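My visit to the Harnach book fair

02/01/2020

I only found out there was a book fair in Harnach when Mirta Ojeda texted me the evening before and asked if I wanted a ride. I said yes before I'd even looked at a map, and then saw it was a good long drive and we'd be leaving in the dark. Oh well! I packed two sandwiches and an empty backpack and went to bed early.

Mirta's brother Emiliano drove, and he is a very calm driver, so I slept most of the way. The fair is held in the old Sobczak mill, a big brick building down by the river with the floors still sloping toward the loading doors. You pay $3 at a card table just inside and they stamp your hand with a little owl. My owl came out upside down and stayed on until the next day.

There are 30 dealers, spread over two floors, and if you go I'd say start upstairs. We did it the other way around and by the time we got up there the good travel shelves had been picked over pretty well. Downstairs is mostly paperbacks, comics, sheet music and boxes and boxes of cookbooks (I have a weakness for church cookbooks with handwriting in the margins, and came home with two). Upstairs is quieter, with the older and more expensive things, and a few dealers who clearly came to see each other as much as to sell anything.

The one I liked best was Győző Vida, who deals in maps and local histories. He had a folding map of the valley that showed the mill as a tiny black square with the owner's name next to it, and he let me hold it for ages even though it must have been obvious I wasn't going to buy it. He told me he has over 3000 maps at home and that his wife has asked him to keep them out of the bedroom. I asked whether he did. He changed the subject and showed me a map of Iceland.

Next to him was a stand called Flosholm, run by Carys Rowlands, all children's books from before the seventies. I got stuck there too. She had a copy of a story about a goose on a barge that my grandmother used to read to us, and I had been trying to remember the title for probably half my life. I'm not even going to tell you what I paid for it. Mirta knows and has promised to keep quiet.

At noon there was a talk on mending spines and loose pages, given by Murray Halliday, who has been doing it since he was a teenager. It was supposed to be half an hour and went on for well over that — people kept pulling sad old books out of their bags and asking him what to do. He was very nice about it. His main advice was to put the tape down. Any tape. He uses a thin paper and paste, and he works slowly, and he says most damage he sees comes from somebody's earlier repair. I looked at the floor at that point, thinking about my poor atlas.

After that we needed to sit. The reading room is at the back of the upper floor, run by a coffee outfit called Astusar, and it's the nicest part of the whole place. They leave piles of books on the tables and you can read whatever you like while you drink your coffee, no pressure to buy. The almond cake was dry but the coffee was great, and I stayed there with my shoes half off while Emiliano went back down for one more look at the comics.

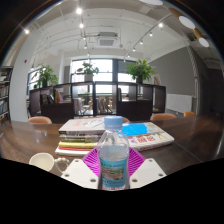
Water, a cup with a very fancy handle, and plenty to read.

I love a dark, shiny wood table with books stacked on it, and I loved that cup as well. I want that knobbly handle at home! Mirta thinks it would be horrible to wash.

A few practical things if you're planning to go. Bring cash, as lots of the dealers don't take cards and the nearest machine is back up the hill by the church. Wear a sweater, because the mill is barely heated and the upper floor gets a draft from the stairs. Parking is behind the building and it fills up early. There's a bag check by the door for $5, which I thought was steep, but my shoulders would have thanked me for using it.

They're doing another one in June, outdoors in the yard if the weather is good. Mirta has already put it on her calendar, and Győző says he'll bring the Iceland map again.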